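Drovovton Supply
Petance bright range – small bench and desk items in yellow-green
Listed Apr 22, 2021

We don't usually stock a range because of its colour. Griter, who make Petance, say that a bright item gets put back where it belongs more often than a dull one. We have seen no proof of that and we won't repeat it as a selling point. What we will say is that yellow-green is easy to pick out on a pale benchtop, and if your people are always hunting for the small stuff, that may be enough.
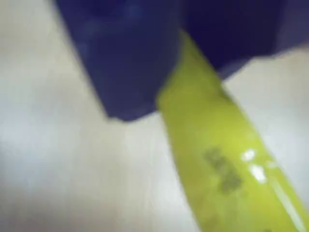

Petance yellow-green, glossy finish, with dark marking.

The range takes in pens, markers, glue sticks and a few storage tubes, all in the one colour. Griter's catalogue calls the finish "scuff-defying". We doubt it. Glossy plastic picks up fine scratches in a shared drawer like any other glossy plastic, and you should expect these to look used after a term or two. If looks matter to you, buy a matte line and save yourself the annoyance.

Printing is another weak spot. The lettering on our first samples was neat enough, but we would not count on it as your only label in a workplace where things are handled all day. Put your own sticker on anything that has to go back to a certain room or cupboard.

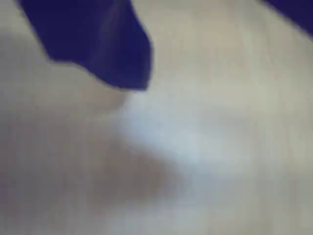

Price is where we were most doubtful. The older Ríos line costs less per piece and does much the same job – it just comes in grey. For an office of six people with one pen cup, we can't see the point of paying more. Schools, labs and mailrooms have a better case, and that's who the pack sizes are made for.

Pack details
Mixed carton: 168 pieces
Single-item carton: 203 pieces
Colour: yellow-green only
Finish: gloss
Single pieces: not sold
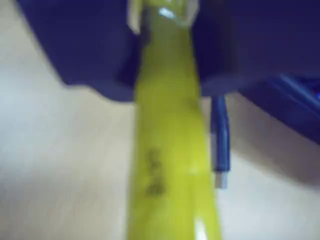

Griter also claims that every piece in the range is the same shade. Ours weren't quite. Two cartons opened side by side under the shop lights were close, and most buyers wouldn't care, but please don't order these for colour coding against something you already own. Ask us for a sample first. Samples are free, postage isn't.

Returns are accepted on sealed cartons only. The next delivery is due in June, and orders placed before then will be filled from what we have on the shelf.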